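Skirano Three-Finger Gripper Kit for School Clubs

Item number: 1651
Sold by: Tipoki Classroom Robotics
Level: second-year clubs and competition teams
Stock: ready to ship

The Skirano is a three-finger gripper that students build by themselves and then mount on the arm they already have in the club. We designed it for teams that finished the usual two-finger projects and want to pick up things which are not a perfect cube. It was used during one full season by the robotics club at Rosthorpe, and many small changes in this version come from their notes.

What is in the box

Three finger sets with flat linkage plates
Finger pads, two hardness types
Gripper body and cover
Wrist plate with mounting holes
One motor with cable, 500 mm
Screws and pivot caps, with spares
Hex keys
Printed building guide, teacher sheet

The arm, the controller and the power supply are not included. If your club has no arm yet, please look at the Joltby starter arm, which takes the same wrist plate without any adapter.

Building time

A team of two or three students needs 6 club meetings if the meetings are one hour long. The first finger is always the slow one. Please do not tighten the pivot screws fully before all three fingers are on the body, or the linkages will feel stiff and the motor will work too hard. In the older guide this warning was on the last page, and we received many letters about it. Now it is printed before step one.

Students should close the gripper by hand before they connect the motor. All fingers must move freely. If one finger stops early, loosen its knuckle screw by a quarter turn and try again.

Lesson tasks

The teacher sheet has 9 tasks. They begin with simple opening and closing, and go up to the sorting table, where the team must move soft and round objects between a mat and a bowl. A cutting mat with a printed grid is very practical for this – students can write down the start position of each object by the squares and repeat the same test later.
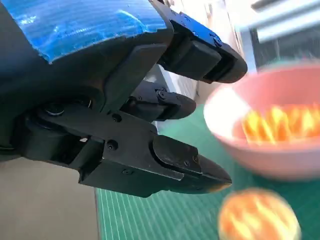

For the sorting table we recommend light objects of different shape. Round ones teach the most, as they roll away when only one finger touches first. Let the students discuss which finger should arrive before the others, and let them try the bad idea also. The rim of the bowl is another good problem: the arm must come from high enough, and the longer the fingers are open, the more space they need.

Competition use

The kit follows the size limits of most school competitions we know, but rules are different from place to place, so please compare the drawing in the guide with your rule book. Tape or stickers in the team color may be put on the body cover. Keep them away from the pivots and from the pads.

Spare parts

Pads wear first. We sell them in packs, together with the small screws which like to disappear under the classroom cupboard. Motors can be ordered alone. Finger sets from the December version fit this one, but the old cover does not.

Delivery and return

Schools may pay by invoice. Unopened kits can be returned within one month. For opened kits, write to us first – very often only one part is missing or damaged, and we send it free of charge.

Page last changed: February 15, 2020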